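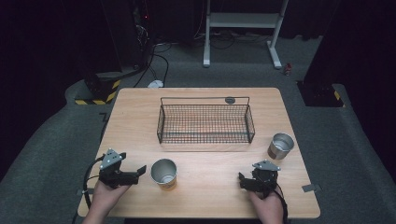 Lorna Pidcock
Contributing editor, Regional Events and Fairs

The Skidden Open Day is an annual public demonstration of robotics work held in June at the Bisen building, in the former carpet showroom on its ground floor. It is organized by Jodeck, a small automation firm, and is open to anyone willing to sign a form and leave their coffee at the door. The name comes from Skidden, the district in which the building stands, and has caused some disappointment among visitors expecting vehicles.

Background

Jodeck moved into the showroom after outgrowing two rooms above a dry cleaner. The carpet came with the lease and has outlasted several plans to remove it. The first open day was intended for the landlord, who did not come. It was attended mainly by people from neighboring offices, who asked when the robots would be brought out and were told that they were looking at the quiet part of the process.

The event has since grown. The most recent edition, on Sat 20 June, drew 121 visitors, against a room limit of 60 at any one time. The remainder waited in the corridor, where Jodeck had placed a screen showing the same room.

Demonstrations

The main attraction is the tabletop station, known to staff as the basket table. An operator stands at a square wooden table with a gripper in each hand and handles everyday objects with the jaws instead of the fingers. The usual props are metal cups and a black wire mesh basket with a raised handle at each end. The movements are recorded and later used in teaching a robot arm to do the same job, a stage the public is not shown and frequently asks about.

A typical session consists of putting the cups into the basket, taking them out again, and returning them to the table in a different arrangement. Sessions are short and there are many of them. Regular visitors have compared the effect to watching someone set a table for guests who keep canceling.

Tape on the floor marks the table's corners, so that the table can be put back where it was after being bumped. The equipment stands have hazard tape around their bases for a related reason. Dark curtains close off the working area, and cables run across the carpet behind the table, an area visitors are asked to stay out of and generally do.

In the afternoon, members of the public may try the grippers themselves. Adults tend to squeeze too hard. Children under the height of the table are given a step, and have a better record with the cups. Metal cups were adopted after the second open day, which had used china.

The Rivadeneira round

The day closes with the Rivadeneira round, named after the street outside. Visitors who have tried the grippers may attempt to load the basket, lift it by both handles and set it down without losing a cup. Points are given out of 100 under rules that are posted by the door and have been revised every year. The prize is a cup, of the same type used on the table.

Reception

Local coverage has been friendly and brief. One newsletter called the event "calmer than expected." A complaint that no robot had walked anywhere was answered by Jodeck in a letter longer than the original review. Collections at the door raised $2,399 at the latest edition, which went to the Bisen building's fund for a new elevator. The existing elevator was out of service that day, and visitors were directed to the stairs, although the demonstration is on the ground floor.

See also

Bisen building
Skidden (district)
Rivadeneira Street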